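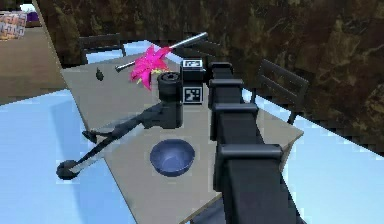
Saturday, June 11, 2022

Bookbinding bench, second session on the Curkville atlas

Came in early to have the sink to myself and I'm very glad I did, because today was the day the spine lining finally came off. All of it! I had put aside the whole morning and it took an hour and a half.

Background for anyone picking this up after me: it's the 1923 school atlas from the Curkville reading room, quarter cloth over boards, sewn on three tapes, with the text block split clean through at the map of the Baltic. Previous repair was brown paper and a great deal of animal glue, put on thick and then (I think) put on thick again some years later. I spent most of January trying to decide whether to leave that repair alone. I'm pleased now that I waited, because the test patch at the tail told me more than any amount of staring did.

Poultice notes. Wheat starch paste, cooked fairly stiff, one part starch to five of water by volume, left overnight and sieved twice. Brushed on to the spine in strips a hand wide, covered with polythene, left for twenty minutes. First strip: too short, the paper lifted but the glue under it was still like toffee. Second strip: thirty minutes and the whole lot came away with the bone folder in one long curl. Third and fourth the same. I wouldn't go past thirty-five, the folds at the head were starting to feel soft and I took the paste off quickly there.

Do the head and tail last next time. They drink it up faster than the middle.

What was under the glue is lovely. The sewing is sound for nearly two thirds of the book, good linen thread, even tension, and the kettle stitches are as neat as anything I've seen on a cheap edition. Whoever sat at that sewing frame was fast and knew exactly what they were doing. There's a printer's waste strip under the middle tape with a bit of a seed catalogue on it, mostly prices for peas. I've left it where it is and made a tracing for the folder.

Damage list, so I stop carrying it in my head:

Sections 1 and 2 loose, folds worn through, need guarding.
Section 9 split at the Baltic map, outer pair only.
Section 14, one leaf torn from the fore edge inwards, old sticky tape on the back. Tape carrier already gone, stain stays.
Middle tape broken at the front joint. Head tape holding but thin.
Endpapers: front pastedown can be kept, the back one is in four pieces and I haven't decided.

Tissue. Tried three weights on scrap before going anywhere near the maps. The lightest is beautiful on the text leaves and hopeless on a fold, it just gives up as soon as you open it flat. The middle one, toned with a thin wash of acrylic (raw umber and a touch of yellow ochre, much less than you'd think), vanishes completely into the margin of the Baltic sheet. I got so carried away that I guarded the whole of section 9 before lunch. It's between blotters under the small press now with the light weight on top. Please don't wind it down any further, the map ink is slightly raised and I'd like it to stay that way.

The Strömberg thread arrived. It's the 18/3, unbleached, and it is a shade fatter than the original. I waxed a length and sewed up a dummy of eight blank sections to see how much swell it would give me. Measured at the spine with the calipers: noticeably more than the old sewing, but after knocking down it was close enough that the original case should still fit. If it doesn't, the Cladov 25/3 is in the second drawer, and I would use that for sections 1 and 2 only and keep the thicker stuff for the middle. Mixed thread isn't ideal. It's still better than a case that won't close.

A thing I want to remember about the boards: they're bowed outwards, the pair of them, by about the same amount, and I'd assumed damp. Having seen the inside I now think the pastedowns were never pulling hard enough in the first place. So lining the inside of each board with one layer of thin kraft, grain running head to tail, should bring them back. I want to try it on an offcut of the Gotis board first and leave it a full week before I believe the result. I do love this bit, you paste a flat sheet on to a flat board and go home, and when you come back they've had a whole argument without you.

Cloth. The blue has faded to grey-green along the spine but under the turn-ins it's still a proper strong blue, really startling. I'm not going to match the hidden colour. New spine piece toned to the faded one, old spine laid back over it, title and all. The gold on the title is about half there and reads perfectly well from a foot away.

For next time:

Cook fresh paste, the jar in the fridge is past it and has been binned.
Guard sections 1 and 2, middle weight tissue, toned.
New middle tape, slip it under the old sewing if it will go. Use the blunt needle.
Board test on the offcut, write the start date on it in pencil.
Check section 9 and change the blotters before doing anything else.
More 2B pencils, and the brass weights need new felt.

Bench wiped down, poultice waste in the lidded bin, the sieve is soaking in the left-hand sink.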